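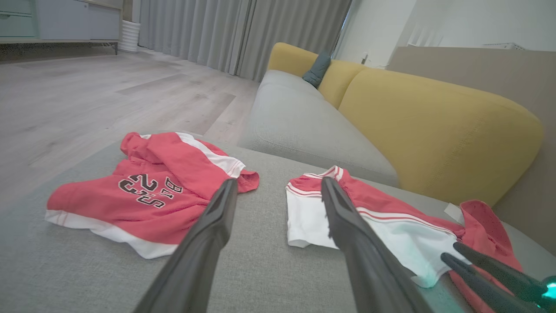

About Galero

Galero runs free preview screenings of films before they open in cinemas. We fill seats for distributors who want an audience in the room, and we get people in to see films they might otherwise have waited for. Tickets cost nothing and there is no membership fee.

We started as a mailing list, sent out whenever a local cinema had a spare evening and a print it was allowed to show. Distributors began asking us to handle the guest list for them, and that is still the main part of the job. We now work in 7 towns and cities and put on up to 18 screenings in a busy month. October is usually the busiest, with the awards films coming through. January is quiet.

How it works

You sign up with an email address and the name of your nearest town. When a screening comes up there, we send you a link. Each link is good for two seats. Print the pass or keep it on your phone, and bring it with you on the night.

We give out more passes than there are seats, as some people always drop out. A pass does not promise you a place. Doors normally open at 6 and seats go to whoever is first in the queue. If you are turned away, tell the person on the door and we will move you up the list for the next one.

Phones have to be switched off once the film starts. Some distributors ask for bags to be checked or phones to be handed in, and we will say so in the email.
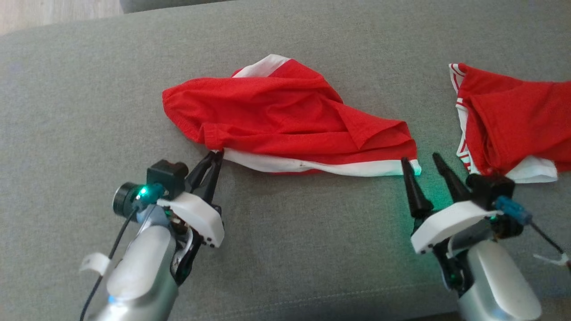
Red and white kit on the sofa.

Our screening series

Brakeo is our series for action and adventure films, mostly the big summer releases. Asura covers world cinema, always shown with subtitles and never dubbed. Do is for families. Those screenings are held in the morning, with the sound turned down a little and the lights left partly up. Children need their own seat, so a family of four will need two passes.

You can join one series or all of them. Change your choices at any time from the link at the foot of our emails.

What we ask in return

After some screenings there is a short card to fill in. It asks what you thought of the film and whether you would tell a friend to see it. The cards go to the distributor without your name on them. We do not ask for good reviews, and you are free to write what you like about the film once any embargo has passed.

Comments (4)

filmfan_leeds
Do you ever do 3D previews or is it all 2D?

Popcorn Pete
Got in to my first Brakeo one last month after being turned away twice. Worth the wait, but get there well before the doors open.

mumofthree
Is there a lower age limit for the Do mornings? My youngest is still a baby.

Galero
@mumofthree No lower limit, but babies need to be counted on your pass please.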